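4.2 Keeping the gripper and its model in step

I'll admit this is the part of the project I enjoyed most, and also the part that ate the most evenings. The Vetstead cell is a small one: a single arm on a pedestal, a parallel gripper with two fingers, a camera fixed to the wrist so that it looks out along the fingers, and a simulated copy of all that running on the machine under my desk. Section 4.1 dealt with the arm. Here I want to go through the gripper, and how we look after it, in rather more detail than papers usually allow (our first draft gave it one sentence and I was quite rightly told off).

The fingers wear. We strip the gripper down every 500 cycles, wipe the slides, put a thin smear of grease back on them and check that both fingers still meet the end stop at the same moment. At 3000 cycles the fingers come off altogether and a fresh pair goes on. The screws are short and very easy to drop into the base of the arm, so park the arm low and put a cloth over the pedestal first! I learned that one in August and lost a whole afternoon to it.

Once new fingers are on, the wrist camera has to be lined up again, and this is where the simulated copy earns its keep. We used to do the job by eye against a printed target on the bench. It worked, more or less, but the bench got moved, the lamp got moved, and we'd end up arguing over whether a shift of a few pixels came from the camera mount or from somebody's elbow. So now we start in simulation. Everything is taken out of the simulated cell except the gripper: no bench, no parts, no target. The backdrop is set to one flat colour and the fingers are opened. We render from the simulated wrist camera, trace the edges of the fingers and the palm, and lay that outline over the live picture from the real one. If the two outlines sit on top of each other, the mount is good. If they don't, we slacken the bracket, nudge it, and go round again.

The plain backdrop matters more than I expected. With the bench left in, our edge finder kept latching on to the bench edge, and the fit came out beautifully wrong. A flat olive-grey gave us clean outlines for both the dark faces and the pale one, and we haven't touched the setting since. The light stays fixed as well, so one finger's inner face comes out much paler than the other's; the fit only uses where the edges are, so the difference in shade does no harm.

Two things go in the cell log after each round: the finger set fitted and the final bracket position. The log lives in Trolport alongside the arm's service record, and we've had 11 entries so far, all done with the same render settings.

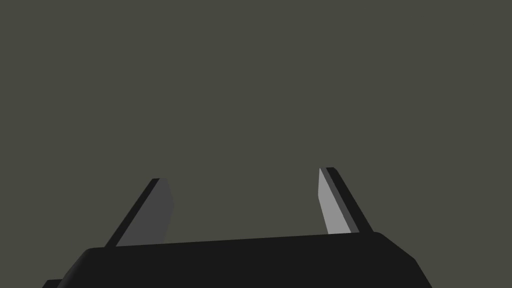
Figure 7. Simulated wrist view used for lining up the camera, fingers open, plain backdrop.

Joanne Haslam read this section in draft and wasn't convinced that an outline was enough. Her worry was that a finger can sit square to the camera and still be bent a touch along the line of sight, and the overlay would pass it without a murmur. She would rather we closed the fingers on a gauge block after each change and logged the gap at the tip and at the root.

I think she's right, and I've added the block to our routine. It takes a couple of minutes, and it tests something the overlay can't. The figures reported in section 5 were all gathered before we started doing this, so please read them with that in mind. We still do the overlay first, mind you, as there's little point in measuring the fingers carefully if the camera is looking off to one side.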